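Left arm goes limp mid-task, right arm carries on like nothing happened

Jabari Mugo
Two arms, one Nurker controller, a sorting job that should bore everyone. Loose stuff on the mat goes in the tray, mice included. Three times this morning the left arm lost torque partway down and settled onto the mat like it had received bad news. No alarm. The right arm kept working over the tray at full speed with its dead colleague right beside it.

The log says "joint 4 comms timeout, 400 ms" and then, cheerfully, "recovered." It had recovered the way I recover from Thanksgiving. Firmware is 9, whatever shipped in August.

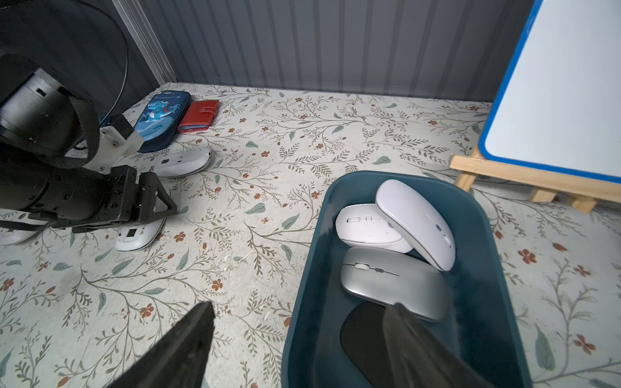 Viorica Vukčević
Cable. It's always the cable. Ours would pass every test sitting still, then drop out when the wrist rolled past 60 degrees. Wiggle it at the connector with the power on and watch the error counter.

Kiyoshi Chiba
I'd leave the cable alone for now. The timeout is annoying, but the fault is that one arm dies and the other isn't told. If your hand is in there trying to rescue the left one, the right one has no idea you exist. I'd stop running it until that's fixed.

Jabari Mugo
My hand was in there, for the record. The right arm missed my thumb. I have decided to take this personally.

Viorica Vukčević
Fine, Kiyoshi, but a linked stop just means both arms go limp over a bad connector. Now you have two problems and a mess.

Kiyoshi Chiba
Only if you cut torque. Set the link to hold position. On the Nurker it's under Group Safety, and it's off out of the box, for reasons I assume were discussed over lunch.

Jabari Mugo
Setting found, link on, mode is hold. I pulled the left cable on purpose with the speed at 10 percent and the right arm froze where it was. The left one still droops, having no brakes and no pride. Back to sorting at low speed, hands outside.

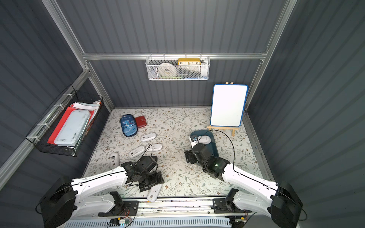
Tomomi Takagi
Does the linked hold also work if the controller itself crashes?

Kiyoshi Chiba
The link lives in the controller, so a crash takes it out too. You want a hardwired stop on the motor supply for that, and something soft under the arms.

Viorica Vukčević
And did anyone check the cable?

Jabari Mugo
Swapped it after lunch. The old one had a cracked latch at joint 4. Up to 80 cycles since then without a timeout. You may both be smug, in whatever order you like. I'm still wiring the hard stop before the speed goes back up.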